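Narnix Two-Arm Bench Kit

Built for a garage or a shared workshop. The kit holds two small arms on one tabletop, with a side bracket for a camera. Arms are sold separately. Designed and cut by Prondby, current version August 2023.

Price: 1077 with hardware
Weight: 19 kg
Assembly: around 2 hours

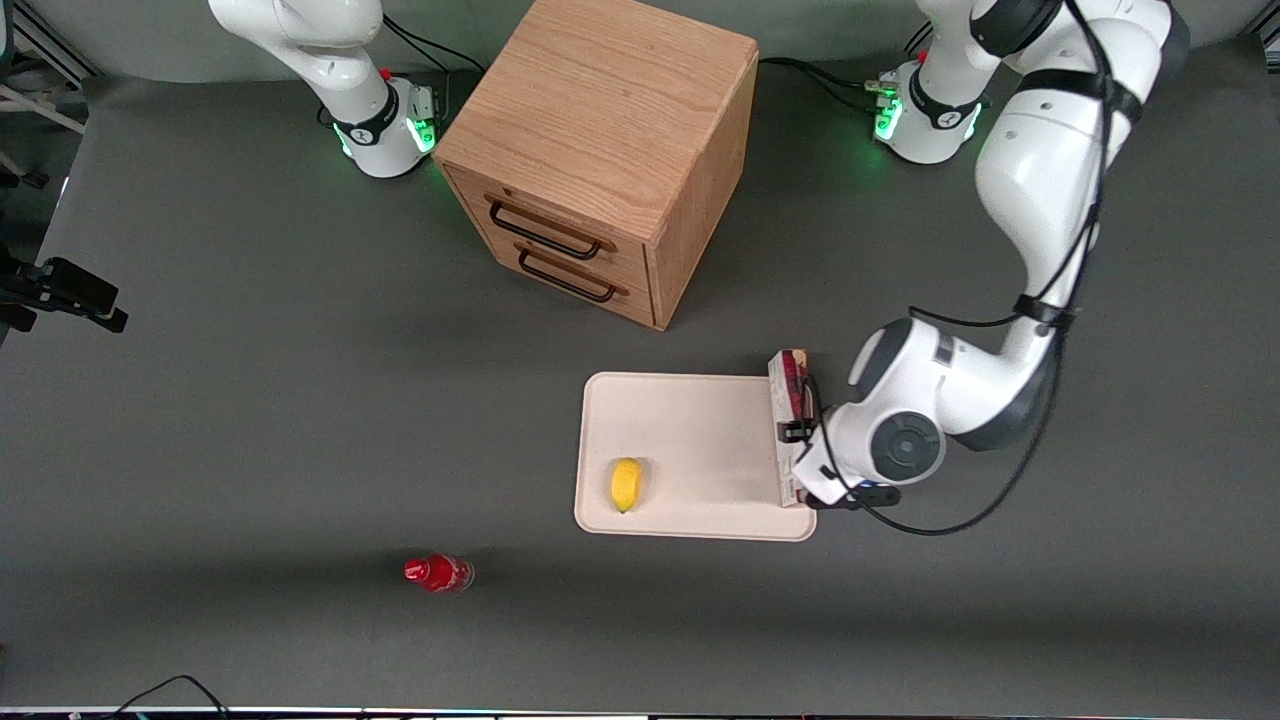
Left arm holding a small box at the cutting board.

Bolt both bases down before running any cable. Strap the cable along the forearm and leave slack at the elbow and wrist — a tight loop will pull at the connector.

Start with things from the kitchen. A packet of cookies on a tray makes a good early target.

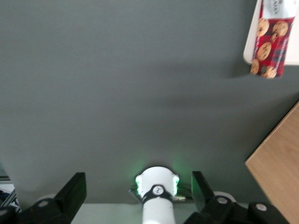 Trịnh, Gullatville: Mine went together fine, but the bracket screws were short for my thicker top. I swapped in longer ones and it has held since July.

Longer screws are now in the spares bag.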